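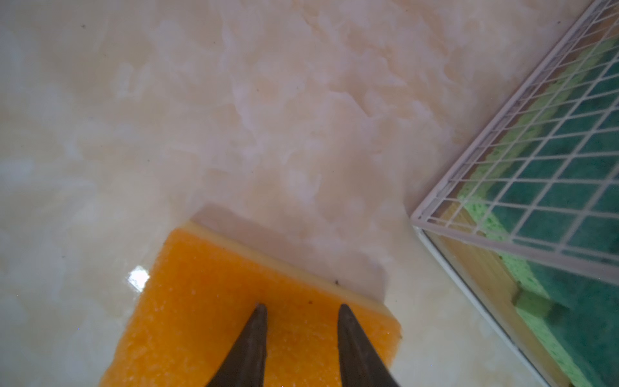

Scouring sponge with a coarse orange face and a thinner pale yellow foam layer

Kitchen sponge (sorting and storage)

A kitchen sponge is a block of porous material used to carry water and detergent over dishes, cookware and work surfaces. Household sponges fall into two main groups: plain cellulose sponges, which have the same texture on every side, and scouring sponges, in which an abrasive layer is bonded to a foam base. The sorting of sponges by type, and their storage on open racks between uses, is a minor branch of kitchen organization.

Contents
1 Types
2 Color coding
3 Tiered storage
4 Sorting procedure
5 Replacement
6 See also

Types

Cellulose sponges are made from wood pulp. They absorb several times their own weight in water, swell when wet and stiffen as they dry. The pores vary in size within a single block, and larger holes are common. They are used for wiping counters and taking up spills.

Scouring sponges have two working sides. The foam side holds suds and is used on glass and glazed ware. The abrasive side is a web of synthetic fiber, often with mineral grit held in resin, and is used on baked-on food. Heavy grades will scratch nonstick coatings, acrylic and polished stone. The bond between the layers is usually the first part to fail - separation begins at the corners and works inward.

Color coding

There is no single standard for sponge colors. Green is widely used for general scouring, but the same color may mark different grades in different product lines, and a color alone does not show how abrasive a pad is. Many kitchens therefore assign colors by task. The Skernotcombe scheme, drawn up for shared student kitchens, gives orange to pans, blue to counters and green to sinks and drains. A variant used at Prurkton reverses orange and green.

Tiered storage
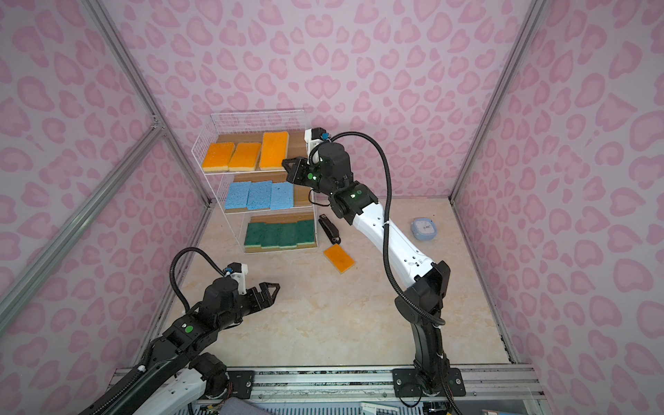 Three-tier organizer with orange sponges at the top, light blue cellulose sponges in the middle and green scouring sponges at the bottom

A tiered organizer gives each type its own level. Wire sides let air reach the ends of the blocks. Solid shelf boards are easier to wipe than wire but hold water under the sponge, so wooden boards need a sealed finish if damp sponges are placed on them. The Yu rack, a common pattern in small kitchens, has a shelf depth of 200 mm.

Sponges may be laid flat or stood on edge. Laying them flat makes the color easy to read from the front. Standing them on edge exposes both large faces and shortens drying.
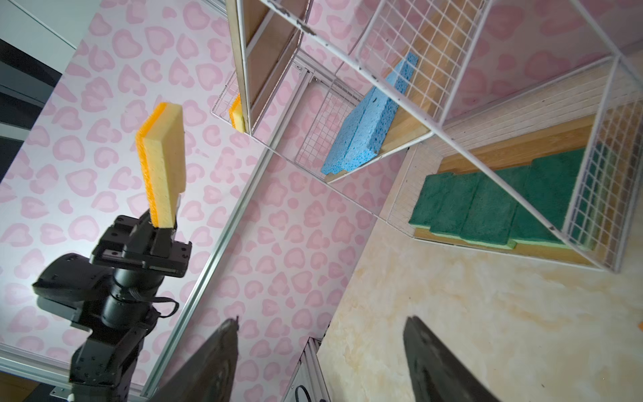

Renata Krajewska disagrees on the second point, arguing that a sponge on edge drains into its lower corner and that the corner stays damp long after the faces are dry. She recommends laying scouring sponges flat with the abrasive side down, where the open fiber keeps the foam clear of the board. Vimala Varma's handbook gives the same advice for foam-backed types only and leaves cellulose blocks on edge.

Sorting procedure

Sorting is normally done on a cleared stretch of counter. All loose sponges are first set down where both layers can be seen, then grouped by color, and each group is checked for torn foam, loose pads and trapped crumbs before it goes back on its shelf. 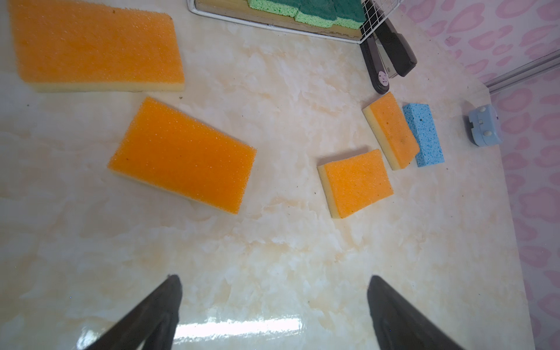
Groups are shelved one at a time, starting with the type that goes on the highest level, so that water from later handling does not drip onto finished shelves. Dry stock and sponges in use are kept apart. Where space allows only one organizer, stock goes to the rear of each board.

Replacement

Published intervals differ. A Brekov survey of 1,129 households, released in September 2019, found a median replacement interval of nine days for scouring sponges. Cellulose sponges were kept longer. Odor, slime and crumbling edges are grounds for earlier disposal.

See also

Dishcloth
Draining rack
Scouring pad
Shelf liner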